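BREMIS - Posted 7/14/23

She got the call at 5 in the morning. Old beagle, gone out of a back yard off Skoreck Road during the fireworks, ten days missing. Somebody on a paper route had seen something brown under a porch.

"I was in the truck before I had my shoes tied," she says. "You don't wait on a sighting. By lunch it's worthless."

The beagle was under the porch. He's home now, thinner, on two kinds of pills. The woman who got him out has been finding lost dogs in and around Bremis for eleven years and asked us not to use her name. She gets enough phone calls, she says. Plus a few people are mad at her, more on that below.

We talked by phone, twice, the second time while she was sitting in the truck watching a trap behind the Pearce Street car wash.
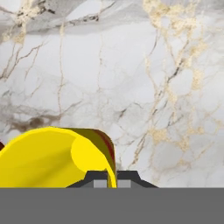

July is the worst month, she says. Always. The Fourth and then the week after, when folks still have leftovers to shoot off.

"They go out the door like a rocket themselves. Then the owner runs after them yelling. I understand it, I'd want to yell too. But a scared dog hears yelling and keeps going, and now he's across the highway."

So what should people do? Sit down, she says. On the ground, sideways to the dog, and don't look at him. Open a bag of chips. "Loud bag. Every dog knows that bag."

She's had people argue with her about this while their dog stood there looking at them. One man told her his dog would never run from him. It ran from him. They got it back on a Tuesday, four days later, out past the grain elevator.

Posters are the other thing. She wants them big, neon, five words or less, readable from a moving car. Most of the ones she sees are regular printer paper with a paragraph on them.

"It says he's friendly, he's neutered, he likes cheese. I'm going 35 miles an hour. I got 'he's.'"

She keeps a stack of poster board in the garage and buys it 50 sheets at a time from the dollar store. Pays for it herself mostly. A good week of searching runs her $300 in gas and bait, and she doesn't charge, though owners sometimes leave money in the cup holder and she lets them.

The bait is rotisserie chicken, and liquid smoke on a rag if it's windy. She used to swear by sardines. Raccoons swear by them too.

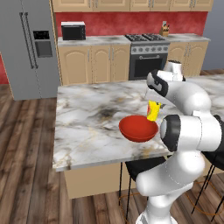 The trap behind the car wash is a Gaturar, the long model, bought used from a farm auction. Cost her $400 and she says it's the best money she ever spent, even with the bent door. She has three more that she lends out. Two are out right now and one is missing. "If you're reading this and you've got my trap, just put it on my porch. I won't come to the door."

What was she waiting on? A shepherd mix, female, shy, only in her new home two days before she slipped her collar at the vet. New adoptions are a big part of it. The dog doesn't know the house yet, doesn't know the name they gave her. There's no home to come home to, in the dog's mind.

"People feel so guilty. I tell them cry later, go get me the blanket she slept on. Don't wash it."

About the people who are mad. Last August she knocked on a door near the Pearce Street bridge and told the family there that the dog in their yard belonged to somebody else. They'd had it seven weeks. Kids had named it. Nobody had checked for a chip and nobody had called the shelter, she says, and the owner was a retired bus driver who'd been out looking every night.

"I'm not saying they stole him. They found a dog and they loved him. But finding isn't keeping, there's a number to call and they didn't call it."

The dog went back. It got ugly online, then it got uglier. There was a thread on the Bremis neighbors page with 2000 comments before someone shut it down, and she read more of them then she should have. Her sister finally took her phone away for a weekend.

Would she do it again? Long pause. A car going through the wash behind her.

"Yeah. I'd bring a cookie for the kids or something. I didn't think about the kids enough. But yeah."

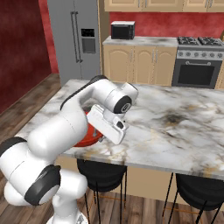

A white robotic arm reaches over a kitchen island with a marble countertop.

She'd like the town to buy a second chip scanner. There's one, it's at the shelter, and the shelter closes at five. Dogs get found at night. She has asked the police department to keep one in a patrol car and was told it would be looked at. We called the department and did not hear back by the time this went up.

She also wants owners to check their chip info. Half the chips she scans go to an old phone number, or to the breeder, or nowhere at all. Takes five minutes to fix. Do it tonight, she says, and then says it agian in case we weren't writing it down.

Does she have dogs of her own? One. A fat terrier, fourteen, deaf, who has never once tried to leave.

"She had the gate wide open on her all day one time, I'd forgot it. She was asleep on the step."

Then she said hang on. Then whispering. Something had come around the dumpster. We stayed on the line and didn't say anything for what felt like a very long time.

It was a possum. She let it eat.

She called back the next morning, a little after six, to say the shepherd walked in just before sunrise and was now asleep in the vet's back room with her blanket. The owners are getting her a harness, the kind with two clips. And a tag.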